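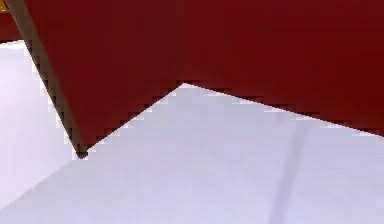 Drivolley Allotments & Water Group

January 11, 2020
Posted by Lewis Paterson

Borehole water smells of eggs, which filter?

Moved to a place outside Catterall in September, on a private borehole, 33 metres deep according to the papers. Cold tap smells of rotten eggs first thing, goes off after a minute or 2. Hot is worse. Also brown stains in the loo. Had a quote for a Porkora unit but its a lot of money and the chap couldn't say if it does the smell or just the iron. Anyone got one? Don't want to buy the wrong thing.

Storkurau
Get it tested before you buy anything. Council will do a private supply sample, ask for iron, manganese, pH and bacteria. Smell doesn't show up well in a bottle that's been sat around, so tell them about it when you book. If the hot is worse, look at the cylinder. Ours had a magnesium rod in it that was reacting with the water, plumber swapped it for a different sort and most of the stink went. Iron is a seperate job, needs a proper filter with backwash, and they'll want your pH and flow rate to size it. Don't drink it till the bacteria result is in.

mudlark_jen
we just run the tap. 11 years, fine

tapsandtanks
Wouldn't go by that, every borehole is different. Agree re the test. Had an air injection filter put in after ours, sorts iron and smell both, media wants changing every 5 years or so they say. Ask for the running costs in writing, and where the backwash water goes if your on a septic tank.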